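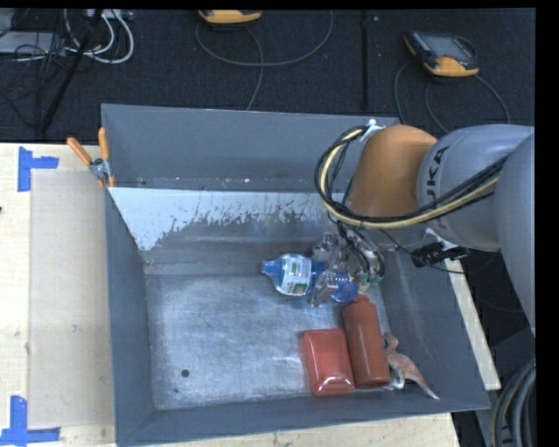 ## Em defesa da caixa onde cabe tudo

Vou começar por confessar uma coisa: gosto de caixas de tralha. Gosto mesmo! Daquelas em que uma garrafa de água vai parar ao lado de um dinossauro e ninguém se incomoda, porque a caixa é funda, tem as paredes inclinadas e tudo acaba por escorregar lá para baixo, para a companhia uns dos outros.

Sei que estou em minoria. Em julho li de uma ponta à outra o guia de arrumação do Benedikt Widmer (200 páginas, letra miúda, muitas setas) e a tese dele é que cada objeto deve ter uma morada própria. Uma gaveta para isto, um cestinho para aquilo, etiqueta à frente. Fiz a experiência cá em casa durante 30 dias, com um conjunto de organizadores da Bekomell que me custou mais do que quero escrever num sítio onde a minha mãe pode ler. Ao fim desse tempo tinha cinco cestinhos vazios, dois a abarrotar e um brinquedo que não pertencia a nenhuma categoria, a viver em cima do micro-ondas.

É que as categorias são muito bonitas até aparecer o dinossauro. Onde se arruma um dinossauro pequenino, cor-de-rosa acastanhado, com a ponta da cauda mais clara? Nos brinquedos, dirão. Pois, mas se a criança o leva para a cozinha todas as manhãs, a morada dele é a cozinha, e na cozinha não há gaveta dos répteis.

Com as garrafas é a mesma conversa. Uma garrafa de plástico azul transparente tanto pode ser para encher outra vez como para a reciclagem, e essa decisão, às oito da noite, com o jantar ao lume, eu não a tomo. Vai para a caixa. No dia seguinte decido com a cabeça fresca (ou no outro a seguir, pronto).

O que eu defendo é uma caixa só, grande, de metal. O metal é importante! Já tive uma de tecido, da Isov, que ao segundo mês parecia um saco de batatas cansado. Uma de metal pode ficar toda riscada no fundo que continua a ser a mesma caixa, e eu até acho os riscos bonitos, dão-lhe um ar de quem trabalha. Passa-se um pano e está feito. E convém pô-la em cima de uma mesa, à altura das mãos, porque no chão vira cemitério: aquilo que obriga a dobrar as costas fica lá para sempre.

O meu amigo Radek Šťastný, que é muito mais disciplinado do que eu, diz que isto é preguiça com boa imprensa. Talvez seja um bocadinho. Mas ele passa os sábados a mudar coisas de um cesto para outro e eu meto a mão na caixa, tiro uma coisa de cada vez, decido o que lhe faço e passo à seguinte. A garrafa primeiro, que é a que ocupa mais espaço. Depois o recipiente vermelho, depois a garrafa castanho-avermelhada que se encostou a ele. O dinossauro fica para o fim, quase sempre encostado à parede, e muitas vezes volta a ficar onde estava.

Só tenho uma regra: nada de encher até acima. Quero ver bocados de fundo entre as coisas. Quando deixo de ver metal, é dia de esvaziar, mesmo que não me apeteça nada.

Os cestinhos da Bekomell, entretanto, estão na garagem. Se alguém os quiser, são oito e têm as etiquetas todas por estrear.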